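Traller Grip Pack
Simulated grasping set for two-finger grippers, from Tralo
Version 2 | Download | Single-lab license or group license

I'm Huia Mudgway and I look after the Traller Grip Pack, so if you write to the support address you'll get me (or Efraín Marulanda, if it's a physics question, and you'll be glad it's him). I got to write this page myself, which means it's longer than the other product pages on the site. Sorry in advance, the license table is at the bottom!

What you get

The Grip Pack is a set of rendered grasps of long, thin household things – spoons, spatulas, brushes, that sort of shape – held in a parallel gripper and seen from a camera mounted close to the fingers. There are 2269 grasps in version 2. Each one comes with the rendered view, a depth map, the finger opening, the object's pose relative to the gripper, and a contact label for each finger. You also get the scene files, so you can re-render everything with your own lighting if you don't like ours.

We made it for people training a pose estimator or a slip predictor who keep running into the same wall we did: once the fingers close, the camera sees mostly fingers. Public grasping sets tend to be full of views from across the table, and they're great for deciding where to grab. They don't help much when the thing is already in your hand and you want to know whether it's leaning.

The method behind it

Version 1 was built the easy way. We picked a grasp, closed the fingers, rendered it and moved on. It trained fine and then did badly on our real arm at the Okoth bench, and for a while I blamed the camera calibration, because I always blame the camera calibration.

Efraín had a different idea. He took 924 of the grasps and rendered each of them twice, once with soft, even light and once with a hard light that lets the gripper throw shadows on the object. Same pose, same camera, same everything else. Then he trained one estimator on the soft half and one on the hard half, with the same network and the same number of steps, and tested both on our real recordings. The soft-light model kept reading a shadow edge as the end of the handle. It would decide the object was shorter than it was and slide its guess up toward the head. The hard-light model mostly didn't do that. So now every grasp in the pack is rendered with cast shadows on, and the paired set ships as its own folder (called Covidero, after the first scene file, and we never got around to changing it).

I want to be fair about the result. The gain showed up on tilt and on position along the handle. Roll around the handle's own axis didn't improve at all, and on a plain round handle I don't see how it could unless the head is in view. If roll is what you care about, filter on the head-visible flag and throw the rest away.
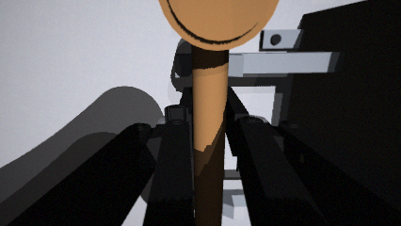 Spoons are where I'd start if you've just unzipped the thing. The wooden ones have a plain handle and one obvious end, so when your estimator goes wrong you can usually tell why. Look at how the light tan of the handle goes to a darker brown down between the two black fingers, with a ragged line where the shadow starts. A model that has only met soft light loves that line. There's a second dark band just under the head as well, so a careless edge detector gets two chances to stop early. I use views like it as a smoke test before I let anything train overnight.

Using it

The loader is one Python file with no odd dependencies. Point it at the folder, ask for a split, and you'll get batches in a couple of minutes. We split by object and never by grasp, so a spoon in training won't come back in the test split. Please keep it that way if you publish numbers – we can't compare them otherwise.

Full re-rendering is slow. On our machine I start it at 6 p.m. on a Friday and leave it alone for the weekend.

Things it doesn't do

No soft objects and no liquids. One gripper geometry only, though you can swap the finger mesh if yours opens along the same axis. Backgrounds are plain on purpose, so mix in your own if your kitchen is busier than ours.

Licenses and support

Single lab: one site, any number of users, scene files included.
Group: up to 30 sites under one agreement.
Teaching: free, paired folder only. Write to me from your school address.

Owners of version 1 can download version 2 from the same account page. The old labels load in the new loader, but the contact labels were redone from scratch, so please don't mix the two.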